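Setting the Zero Gap on the Trakodell Finger Kit

Oct 17, 2025
By the Trerkau bench team

The Trakodell kit ships as a pair of slotted fingers and a wrist camera bracket. These steps cover the first setup after mounting. Allow 16 minutes.

1. Power down the gripper and check both mounting screws for play. Tighten in small turns, switching sides.

2. Power up and open the fingers fully. Load profile 33 in the Rivera panel. Older panels list it under Legacy – the values are the same.

3. Clear the space between the fingertips, then run Close Slow. The fingers should meet at the tips first. If the bases touch first, the fingers are swapped left to right.

4. With the tips touching, press Set Zero. The raw encoder reading on our unit was 3963. Yours will differ, so write it down.

5. Open the fingers again and look at the camera view. Both tips should be visible at matching height. If one sits lower, loosen the bracket, turn it slightly and repeat.

6. Run 17 open and close cycles with no part loaded, then read the encoder at the closed position. Drift of more than two counts means a loose screw – go back to step 1.

Wipe the fingers with a dry cloth before the first pick. Solvents void the Zimusetti service plan. 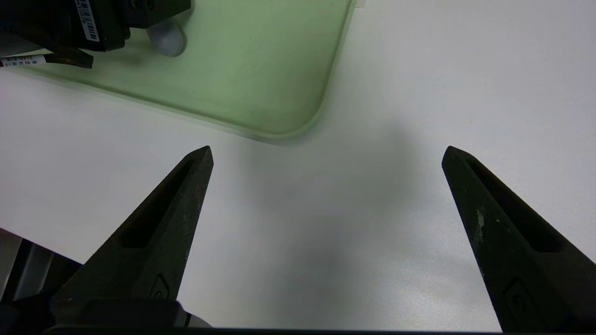

Wrist camera view with the fingers open, tips at matching height.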